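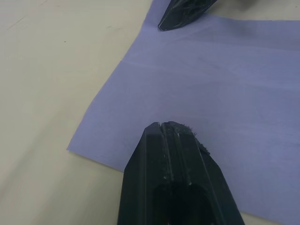
Lavender-purple on a pale table.

Clear ice and other home bar tricks worth stealing

I love a good drink at home, and the biggest jump mine ever made had nothing to do with a fancy bottle. It was the ice! Fill a small insulated cooler with tap water, leave the lid off and put it in the freezer overnight. The cold gets in from the top, so the cloudy part ends up at the bottom and you can saw it away with a bread knife. Let the block sit out for 11 minutes before you cut it or it will crack all over the place (ask me how I know).

Syrup next. Equal parts sugar and water, stirred over low heat until you can't see a single grain, then straight into a clean jar in the fridge. I toss mine after three weeks. For ginger syrup, slice the root thin and leave the skin on – life is too short to peel ginger.
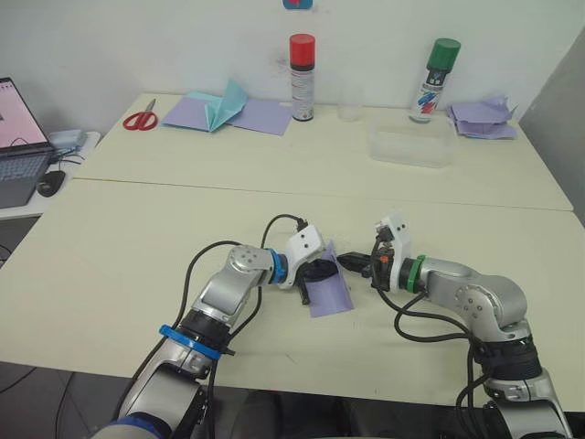
Devendra Solanki
Home bar columnist
September 18, 2019

Citrus! Squeeze it the same day you pour it, please. Roll the lime hard under your palm first and you'll get a lot more out of it. Zest goes before juice, always, and any spare peels can sit in a bowl of sugar overnight and turn into the most wonderful sticky oil. Four lemons' worth will perk up a whole pitcher of punch.

Stuck shaker? Don't bang it on the counter. Hold it under warm water for a few seconds and give the side a firm tap with the heel of your hand.

Glasses go in the freezer for nine minutes if they're thin, longer if they're heavy. My friend Ľudovít Koubek keeps two in there all year, even in January, and I've started doing the same – they live behind the peas.

Next time: vermouth, and why yours belongs in the fridge.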